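Category: Student Projects / Workplace Automation

Automating the Cold Prep Station at Lamano: Effects on Task Division and Staff Workload

1. Background

Lamano is a contract kitchen that prepares salads and cold plates for office cafeterias. Its managers plan to assign part of the cold prep station to a two-armed robot controlled by a software package called Sulla. At the time of our study the robot had been set up in simulation only, and the staff were already being trained on the new division of work. Our group was asked to document the existing job, compare it with the planned one, and report what the people at the station expect to gain or lose.

The project ran through May. We did not evaluate the robot as a product. Cycle times from the simulator are left out because the kitchen could not confirm them on its own equipment.

2. Method

We observed the morning shift, which starts at 5:30, and interviewed 8 employees. Each interview lasted 20 minutes. Two of us took notes separately and compared them afterward. Where the notes disagreed, we went back to the employee. Job titles are omitted at the request of the staff.

We also read the task sheets written for the simulator. A task sheet breaks a job into steps that the software can check, such as "grasp item," "move item to board," and "release item." The old prep sheets at Lamano list only the finished quantity. For the order we followed most closely, the old sheet read "tomatoes, sliced, 425 portions" and gave no further instruction.

3. Current Division of Work

One person at the station normally handles a product from crate to tray. That person washes, sorts, cuts, and plates, and decides along the way what to throw out. Sorting is not listed as a task anywhere. Several employees described it as the part of the job that takes the longest to learn, because a soft tomato has to be caught before it reaches the knife.

Breaks are arranged informally. When one person falls behind, the next one takes over a crate, and no record is made of the change.

4. Planned Division of Work

Under the plan, the robot moves produce between boards and plates. Knife work stays with the staff in the first stage. Sorting is placed ahead of the robot as a separate position, and plating is checked at the end by a second person. The station therefore goes from one kind of job to two, both of them narrower than the present one.

The task sheets treat handling as a sequence of single grasps. Picking up one tomato is a full entry, with a start condition, an end condition, and a list of possible faults. New employees at Lamano are never taught this step at all.
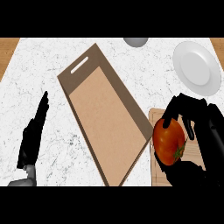 Carleen Faulkner objected that the handling was never what wore her out; she would have given the robot the crates and the floor mats first and kept the tomatoes for herself. She added that standing in one place to sort for a whole shift would be harder on her back than the present routine.

Similar remarks came up in other interviews. The lifting of full crates remains a manual task in the plan, and the sorting position involves less walking than any current job at the station. We recommend that staff rotate between sorting and checking during the shift, and that crate lifting be reviewed before the first stage begins.

5. Training and Pay

Training is given by Grimshaw, the firm that maintains the kitchen's other equipment. It covers stopping the robot, clearing a fault, and restarting a task. Employees who complete it will be expected to respond to faults in addition to their regular work. The current pay scale has no grade for this duty. Management told us the matter is open.

6. Limits

The sample is small and comes from one shift. The evening crew, which uses the Bonel slicer and has a different layout, was not interviewed. All statements about the planned station are based on documents and simulation, and should be checked again after installation.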